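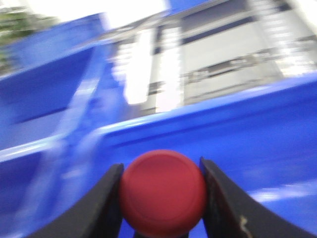 Red play ball with the blue plastic tray. Matte finish, fine ridge on the face.

Trarby Red Play Balls, loose or boxed

Back in stock as of November 29, 2022. The October delivery went fast, sorry to everyone on the wait list — emails have gone out.

Plain red ball, no logo, no print, no glitter. Matte, so it shows up well against blue and doesn't throw glare under shop lights. For sorting games, toss games, counting bins, gym class warm-ups. Sold by the each, by the bag or by the carton.

Pack sizes
Single
Bag of 8
Carton of 1000 (ships on a pallet, please check you have somewhere to put it)

Color
Red only on this page. It's the darker red, closer to crimson. If you ordered the old bright red from us before, they will not match side by side. Don't mix them if that bothers you.

Care
Warm water, dish soap, air dry. No bleach. No dishwasher, top rack included. Scuffs mostly come off with a damp cloth and a little patience.

Blue trays
Sold seperately. The Hemitz blue tray has smooth inside walls and a raised rim, so it wipes out quick. Rim is good to grab with wet hands. Put two side by side for sorting, one for red and one for everything else. Lids are a different item — see the Hemitz lid page, order the same size as the tray.

Tray care is the same as for the balls. Grit will scratch the inside so shake it out before you wipe.

Shipping
Bags and singles leave the Nirkton warehouse in 5 working days. Cartons take 9. Trays ship nested, balls come in there own box, so you may get two deliveries. No rush option on cartons right now.

Returns
Unopened bags, yes. Opened bags, only if something is wrong with them. Singles, no. Send a picture of the problem and your order number and we'll sort it out from there.

Schools and play centers
Purchase orders OK. Put the PO number in the notes box at checkout, not in the address line, the label printer chops it off.

Also from Mac Carthaigh Play Supply
Hemitz blue tray
Hemitz tray lid
Trarby mesh ball bag, drawstring
Trarby floor markers, mixed colors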